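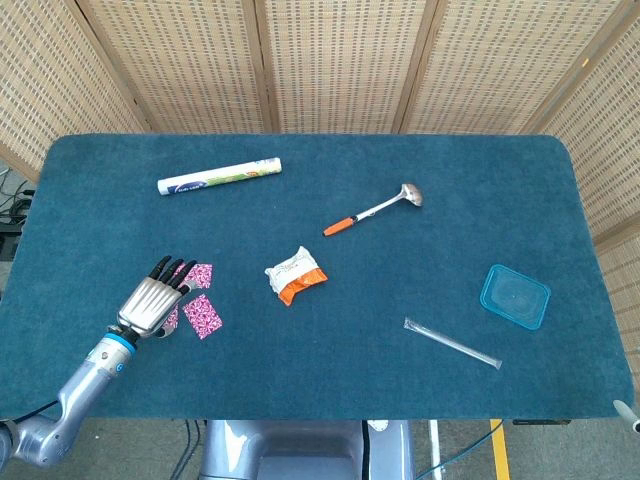

Courses > Automation Planning > Unit 4 > Handout 2: Budgeting for a tabletop cell

Instructor: Eduardo Tolentino

Start with the task list and price the arm last. Write down every object the hand has to pick up, from flat cards to a ladle, and note which ones your chosen hand can't manage. A second hand is a separate line in the budget.

Worked figures, Crenshaw plan (dollars):
Spare hand, Trovbridge quote – 1,764
Spare hand, Stoteck quote – 1,562
Table, floor marking and cable covers – 1,377
Yearly service – 2,000

The Stoteck quote leaves out freight. Ask for it in writing before comparing the two.

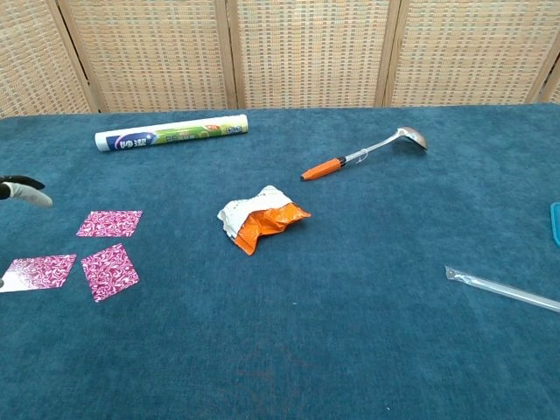

Test objects go under consumables. Wrappers crease and cards bend, so buy several of each and keep one set unopened. A change of table covering counts as a change of setup – log it with the date.

Staff time is the line students most often leave out. Tanko Akpan's sheet from last term has a column for it. Use his layout.

For October: bring your own task list and two quotes for one hand. Read the Brilell service terms, sections 2 and 5.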